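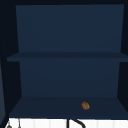 Why does the booking portal sign users out before they have finished a form?
The portal closes any session in which no page has been loaded for 39 minutes. Typing into a form does not count as loading a page, so a long form can run past the limit while the user is still at work on it.

Ticket status: Open, awaiting supplier
Category: Room and equipment bookings
Priority: 2
Service: Prolano booking portal
Reported by: Ornach site office

Summary
Staff at the Ornach site reported that event request forms were lost on submission. The user was returned to the sign-in page and, after signing in again, found the form blank. The Furken site reported the same fault later in November.

Log
09:10 Ticket received and assigned to the applications desk.
09:45 Fault repeated on a test account. The form was left open past the limit and then submitted. All entries were lost.
11:20 Browser settings ruled out. The result was the same in 4 browsers.
13:05 Server log checked. The session had ended normally and no error was recorded. The portal does not warn the user before closing a session.
14:30 Second fault found. The notes field accepts 3000 characters on screen, but a longer entry pasted from another document is shortened without notice. This has been entered as a separate ticket.
15:15 Supplier, Heiskanen, asked whether drafts can be saved automatically. Reply received: the setting exists but is switched off at both sites.
16:00 Change request raised to switch on draft saving — approval is required from each site before the work can be booked.

Interim advice to users
Prepare long answers in a separate document and paste them in when ready. Use the Save and Return button after each section. Forms already lost cannot be recovered by the service desk and must be entered again.

Next action
Applications desk to confirm the change window with Heiskanen and update both site offices.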